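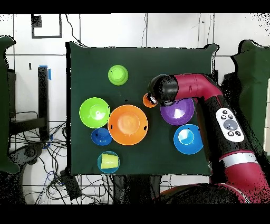 Junpei Hattori replied at 10.40 that the small cups still stick together when they are stacked, and asked whether the set could be exchanged.

Ticket status: open
Product: Fandico coloured bowls and cups
Site: Etness, Wernirbridge
Handled by: Hajar Slaoui

The customer reports that cups of the same size jam when nested and cannot be separated by hand. The bowls are not affected. The customer was advised to stand the lower cup in warm water for 2 minutes, fill the upper cup with 200 ml of cold water and twist gently. Knives and other sharp tools should not be used.

Update, August: one pair separated on the second attempt. A further pair remains jammed. Referred to Natsumi Sugawara, Returns.
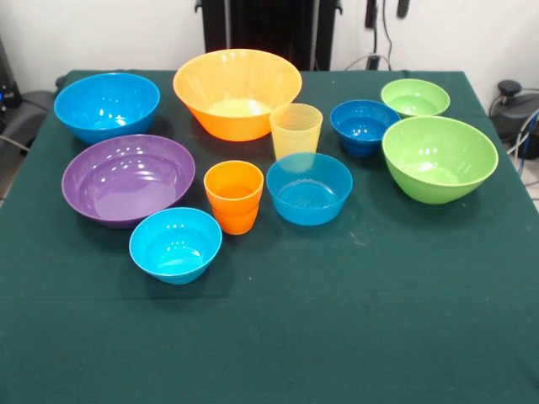

May the cups be stored inside the bowls?
They may, provided that each cup is placed singly and is fully dry.

Returns has approved replacement of the cups only. The bowls are to be retained by the customer. Awaiting delivery address from Mr Hattori.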